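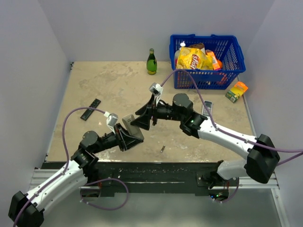 Two robot arms and a handheld device on a beige tabletop.

Lower back stiff every morning, fine by lunch. Is it worth paying for a stretching program?

Posted by budau_walker, 8 Jan 2026

Hi all, long-time reader, first time asking anything. I've had a cranky lower back since October, when I spent a weekend hauling bags of gravel for a path we were putting in. It wasn't one big "ouch" moment. I went to bed tired on Sunday and got up on Monday walking like a question mark.

My doctor had a look, pushed and pulled on my legs, and said it was muscular and that I should keep moving. That was pretty much the whole visit. I got a sheet of paper with 3 stretches on it and I've lost the sheet (of course).

What bugs me is the pattern. Mornings are awful, putting on socks is a project, and then by lunch I mostly forget about it. If I sit through a long meeting it comes back. Walking helps a lot. No pain down the legs, no tingling.

I keep seeing ads for the Stomo program, which is a set of videos you follow at home, and it's 200 dollars for the full thing. There's a cheaper one called Emorby that's mostly audio, but I'm not sure I could follow stretches by ear. Has anyone here done either one? Or is there something I can do for free in the morning that would loosen me up before work? I've got a yoga mat, a chair and not much patience.

Also, my mattress is old. Should I be looking at that first?

woldegiorgis_road_runner

Oh boy, socks. I feel you on the socks!

I bought Stomo last year, so I can tell you what you get. The videos are short and the instructor explains things well, and there's a calendar that tells you which one to do on which day. I liked the calendar more than the videos, if that makes sense. Left to myself I'd do a bunch of stretches for four days and then drop it. With the calendar I kept going for most of two months, and my back did get better in that time. Would it have gotten better anyway? Could be. Backs do that.

The moves themselves are nothing secret. Cat-cow, knees to chest one at a time, lying on your back and letting your bent knees rock slowly side to side, a hip flexor stretch with one knee on the floor, and something they call the table reach that's just child's pose with a fancy name. You could find every one of them at the library.

Before you spend the money I'd try this for a few weeks:

Don't bend forward hard right after you get up. Give it half an hour or so. My physical therapist was very firm on that one and it made the biggest difference for me. I put my socks on after breakfast now, sitting down, with my foot up on the other knee.

Do the knee rocks while you're still in bed. Small and slow, maybe ten each way.

Walk before work if you can, even if it's only around the block. You already said walking helps, so you're ahead of where I was.

For the meetings, stand up. I just go lean on the back wall and people have gotten used to it.

On the mattress, I wouldn't start there. Sleep in the guest bed or on a friend's pull-out for a few nights and see if your mornings change. If they do, then go shopping. I put a pillow between my knees (I'm a side sleeper) and that cost me zero dollars.

One more thing. If you ever get numbness between your legs, trouble peeing or a leg that goes weak, don't wait for replies on here, get to the emergency room. And if you're still like this in another month or two, go back to your doctor and ask for a PT referral. An actual person watching you move beats any video.

gravelpath77

Get a new mattress. I got one and my back quit hurting in a week. Mine was 265 on sale, they deliver it rolled up in a box and it smells for a couple of days so open a window. Never tried the programs.

quietknees

I had Emorby, not the other one. You're right to wonder about following it by ear, I spent half of every session lifting my head to think about which leg she meant. The breathing parts are nice though and I still use those at night. I wouldn't call it a back program, it's more of a relaxing program that mentions your back.

I'm with the first reply on trying the free stuff, but I'd add some strength work once the stiffness calms down a little. Bridges and bird dogs, a few of each, every other day. Stretching felt good for me but it wore off by the afternoon, and it was the bridges that made it stick. Start with fewer than you think you need. I went way too hard the first day and couldn't laugh until Thursday.

And next time get the gravel delivered closer to the path!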